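Workshop corner: nuts, washers and the plate job

Quick one this time as I'm typing it between two other things. Bouchra has the full notes if you want them, ask her nicely.

So. Fasteners. After the April session a few of you wanted more on the plain nut and washer, which sounds like a daft thing to spend an evening on until you've had a cover plate rattle itself off a pump at the allotment. Mine did. Went for a spanner, found 52 loose nuts in the tin and hardly any of them the same thread. Have since sorted the tin. Took ages.

Main points, no particular order:

Washer goes under the part you turn. Usually the nut. If you're turning the bolt head instead, put it there.

Start the nut by hand. Always. Two full turns with fingers before any tool goes near it. If it won't go, back it off, wipe the thread, try again. A trick Youssra uses: turn it backwards first until you feel a little click, then forwards. Works on jam jars too.

Thin sheet marks very easily. Masking tape round the hole before you start, peel off after. Abdelilah says a bit of card with a hole in it does the same job and you can keep the card. Fair enough.

Don't swing on the spanner. Snug, then a bit more. On soft metal you will pull the thread out and then you're drilling, and then you're buying a bigger bolt, and so on.

Scratches: if the sheet has a brushed finish go along the grain with a fine pad, never across. Won't get rid of deep ones. A wipe of light oil hides a fair few of the small ones but picks up every fingerprint going.

Lighting matters more than I thought. Shiny plate under a strip light is horrible to work on, you lose the edge of the washer completley. Move the plate or move the lamp. A plain cloth on the bench helps, and small bits don't roll so far.

A nut and washer at the middle of the plate, then the gripper with its dotted roller, then the bench from overhead:
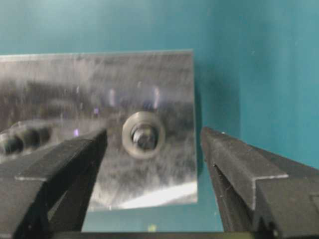
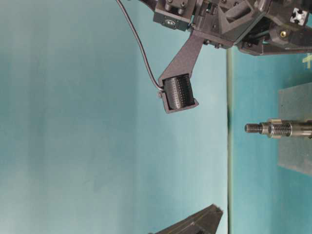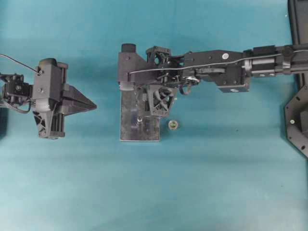
Other bits. The Cillow spanner set is back in the drawer, minus the small one. If it's in your coat pocket please just put it back, no questions. Hajar is putting in an order with Shawky for washers and wing nuts before the holidays, so add yours to the list by the door with the size AND how many, last time we got "some M6" and had to guess. The list is already over 119 lines so write small.

Split washers vs. lock nuts I've left for next time, thats a whole argument and Abdelghani wants to be there for it.

Bring an old bolt you can't shift if you have one. I'll bring the penetrating oil.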